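Wer bestimmt eigentlich, ob der Spielplatz eine neue Rutsche bekommt?

27.01.2022, von Torbjørn Lie

Vielleicht bist du schon einmal an einem Spielplatz vorbeigekommen, auf dem die Rutsche mit rot-weißem Band abgesperrt war, und hast dich gefragt, wer sich darum kümmert. Deine Eltern sagen dann vermutlich: "Das muss die Stadt machen." Aber wer ist denn nun die Stadt? Die Häuser und Straßen können ja schlecht eine Rutsche bestellen!

Gemeint sind zwei Gruppen von Leuten. Die einen arbeiten im Rathaus, man nennt sie die Verwaltung. Die anderen sitzen im Stadtrat und sind gewählt worden. Der Stadtrat beschließt, was geschehen soll, und die Verwaltung setzt es um - sie telefoniert, schreibt Briefe und bezahlt am Ende die Rechnung.

Nehmen wir das Städtchen Brutisholm. Dort hat der Stadtrat 14 Mitglieder, die Bürgermeisterin schon mitgezählt. Die meisten haben nebenbei noch einen ganz gewöhnlichen Beruf, denn die Arbeit im Rat ist ein Ehrenamt. Abends, wenn du vielleicht schon im Schlafanzug steckst, treffen sie sich zur Sitzung. 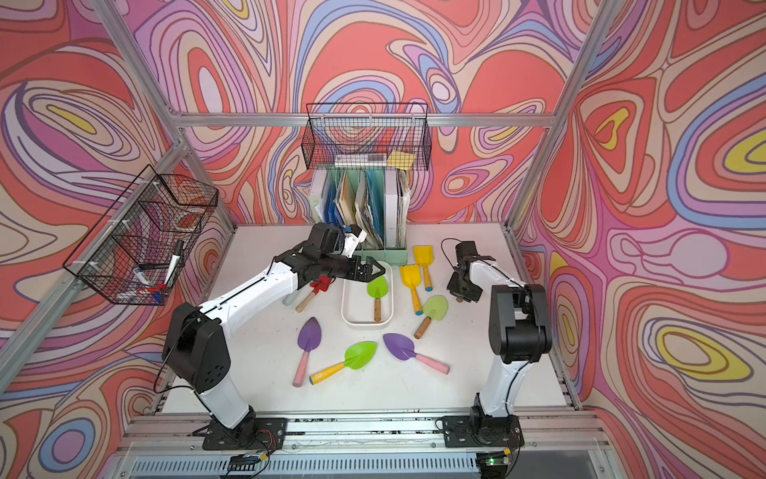 Zwei Roboterarme an einem weißen Tisch.

Damit im Rat über die Rutsche gesprochen wird, muss jemand einen Antrag stellen. Das ist ein Blatt Papier, auf dem steht, was man haben möchte und warum. In Brutisholm kam der Antrag im Oktober, und es ging um 700 Euro für die Reparatur. Das klingt nach viel Taschengeld, und das ist es auch, nur muss die Stadt aus demselben Topf ja noch vieles andere bezahlen: Straßenlaternen, Bücher für die Bücherei, das Salz für den Winter und die Heizung in der Turnhalle. Der Plan, in dem das alles aufgeschrieben wird, heißt Haushalt. (Mit Staubsaugen hat dieser Haushalt nichts zu tun!)

Bevor alle abstimmen, schaut sich oft eine kleinere Gruppe die Sache genauer an. So eine Gruppe heißt Ausschuss. In Brutisholm gehören dem Bauausschuss 5 Ratsmitglieder an, und die haben sich erst einmal erkundigt, ob sich das Reparieren noch lohnt.

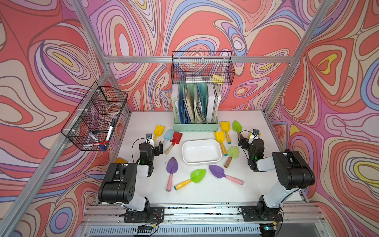 Mintgrüner Ordner-Halter mit Büchern und Mappen, darüber ein Korb mit gelben Haftnotizen.

Dann wird abgestimmt, meistens ganz einfach mit der Hand. Wer dafür ist, meldet sich, fast wie in der Schule. Und wenn sieben dafür und sieben dagegen sind? Dann ist der Antrag abgelehnt, denn für ein Ja braucht es mehr Ja-Stimmen als Nein-Stimmen. In Brutisholm ist es gut ausgegangen, die Rutsche wird repariert.

Übrigens darfst du bei vielen Sitzungen zuhören, auch wenn du noch nicht wählen kannst. Frag einmal im Rathaus nach, wann die nächste stattfindet und ob es eine Fragestunde gibt. Mancherorts gibt es sogar einen Kinderrat, und der freut sich immer über Post.

Das könnte dich auch interessieren
Was macht eine Bürgermeisterin den ganzen Tag?
Warum haben Städte ein Wappen?
Wie funktioniert eine geheime Wahl?
Wohin fließt das Geld aus der Hundesteuer?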